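Bench notebook, Drodell cell, February
Two-arm handover, remote demonstrations

Start 09:20. Leader arms zeroed against the printed jig. Left leader wrist roll was reading high again after the zero, so repeated it with the follower powered and holding. Second zero held.

Task as agreed with Emerson: left arm picks a watch from the board by the strap, lifts, passes to the right arm over the middle, right arm sets it down on its own side. Operator drives both leaders. Strap is closed into a loop before each run. Length limit 50 s per episode, after which the recorder stops by itself and the episode goes in the reject folder.

Control loop is still the one from the Flustent branch. Did not merge the filter change. Joint positions and gripper opening are logged for both sides, plus the fixed camera. Motor current is logged on the grippers only.

Morning block
First runs poor. The grasp itself is fine if the fingers come in low and nearly level. If they come down from above, the fingertips touch the board before they close and the operator cannot feel it, because the leaders give no force back. Emerson Vasconcelos drove the second half and got cleaner picks by approaching from the side and closing late. Have written his approach into the operator sheet as the standard one.

The pass is harder than the pick. Both grippers need to be on the strap for a moment, and if the left lets go while the right is still closing, the watch swings and the case knocks the right wrist servo. Rule for now: right closes, operator waits for the current reading to settle, left opens, left backs off along its own forearm direction. No sideways move until the left is clear.

Episode 1116 is mislabelled. It is marked good but the watch is dropped after the pass and picked up again. Keep it for the recovery set, take it out of the main one.

Folder total at the break is 2651, rejects included. That count is across both tasks, so don't quote it for the handover alone.

Afternoon block
Trained nothing today. Replayed three of the good episodes open loop to check the logging. Two replayed well. The third missed the strap, and I think the watch was simply not back where it had been at recording. Open-loop replay on a loose object tells us little beyond whether the joints are logged in the right order, and they are.

Dolline asked for a version of the task with varied start positions. Will do this by hand from the Lapiņa placement list, one line per episode, read out by whoever is not driving.
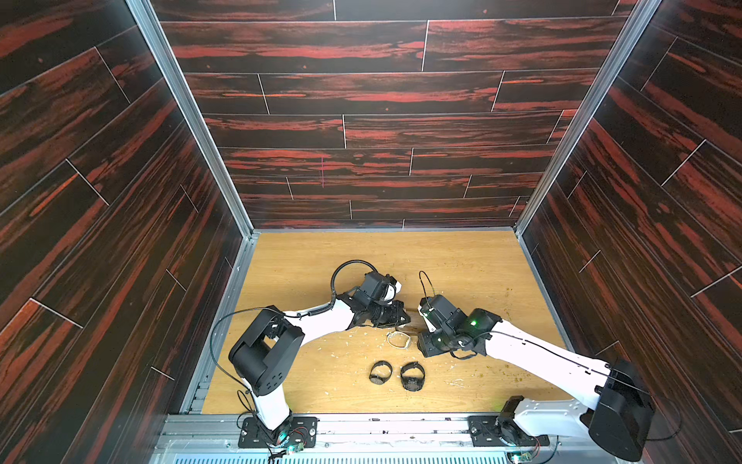

Handover height still needs settling before the next block. Too low and the free end of the load drags, too high and the right elbow gets close to its side wall. I want the meeting point kept over the centre of the board, a little beyond the two watches, with the wrists facing each other and a narrow gap between the grippers before either one goes down. Emerson prefers to start with the arms further back, but that adds travel to every episode for no gain I can find in the logs. The small white loop near the worn patch should come off the board, and the crumbs want brushing away before recording. Cable loops above the wrists to be checked at full wrist roll, left first. Leader zero again in the morning, twice.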